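The Order of the Folding Table

In most workplaces that issue clothing to their staff, laundry is regarded as a minor matter until it goes wrong. Shirts return from the wash in a heap, are taken out in haste and are worn creased. At Hustura, where 286 garments pass through the linen room in an ordinary week, the management decided in June that folding should be treated as a task in its own right, with a written method.

The method was drawn up by Sigrún Vigfúsdóttir, who had previously managed linen for a group of guest houses. It requires a clear table at hip height, good daylight and a basket placed to one side. Garments are taken out singly. Each is drawn out by its ends and shaken before it is laid flat, and the seams are brought into line by hand. Sleeves are turned in first. The finished shirt should form a rectangle with the neckline at the top, so that the size label may be read without disturbing the pile. 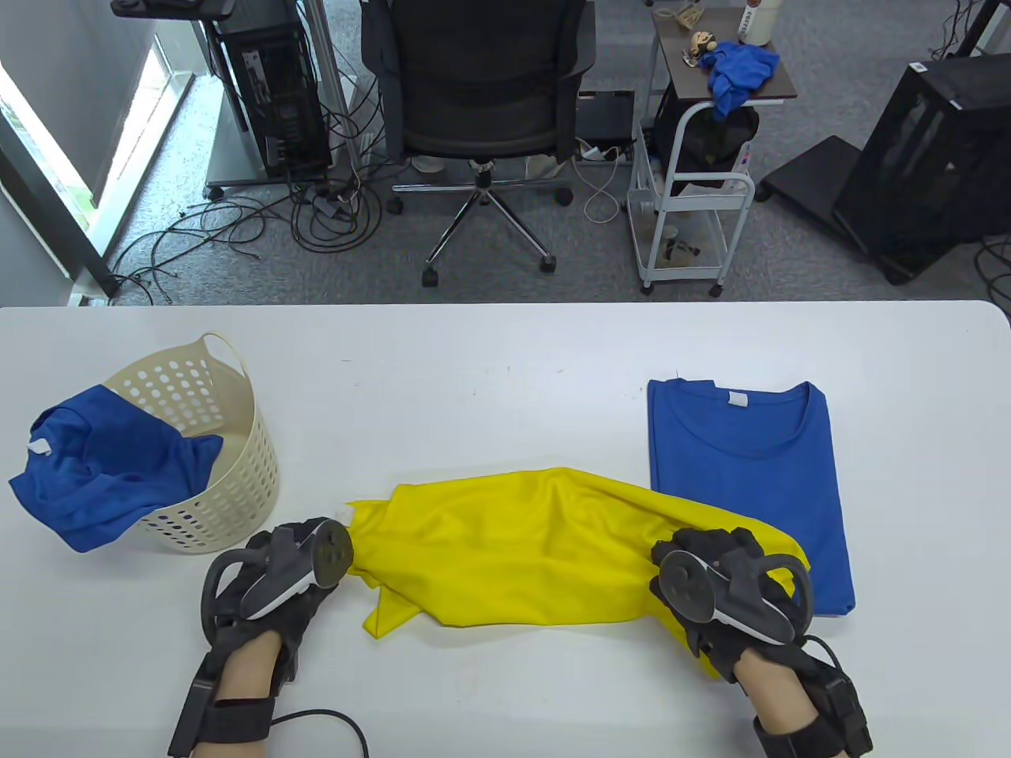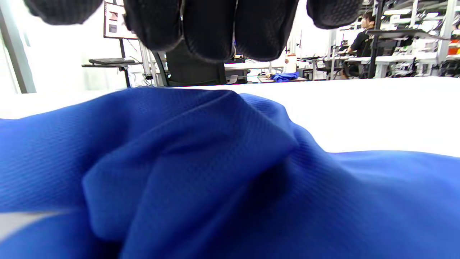 Colour is dealt with at the same stage. Staff are asked to complete one colour before starting the next, although the rule is relaxed when a basket arrives mixed. Jersey cloth presents a particular difficulty, as it stretches under its own weight and will not hold a sharp edge. Mrs Vigfúsdóttir advises smoothing it from the centre outwards with the flat of the hand, and leaving the pressing iron in the cupboard.

Daithí Coughlan, who oversees stores, was at first doubtful that the change merited the hours allotted to it. He now reports that four shelves hold what previously filled the whole of the side wall, and that requests for replacement shirts have fallen. The written method runs to two pages and is kept beside the shelves. A revised edition, with a section on towels, is in preparation.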